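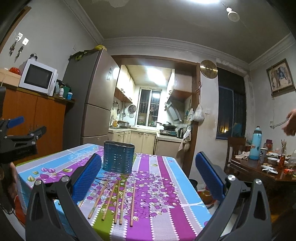

Chopsticks and holder on the flowered tablecloth.

WANTED – people who eat dinner at home, Justville area

Gusavano is putting together a study on weeknight meals and need 20 households. Any size. Living alone is fine, roommates fine, kids fine.

What you do: keep a food diary for 15 days. What you cooked, what you ordered, who sat down and who ate standing up. Short notes ok, spelling doesnt matter. Then one phone chat at the end, evening or lunch hour, you pick.

Must be 18 or over and eat at home at least four nights a week. No special diets needed. If you did the April breakfast diary you can't do this one – sorry.

Pay is a $20 grocery card for Van Dijk Market, mailed after the phone chat. Diary has to be complete.

To sign up, pick up a form at the Kavik building front desk or at the Van Dijk Market checkout. Put a daytime number on it please, we lost a few people last time. Forms back by May 18, 2023. Spanish forms at the desk too, just ask.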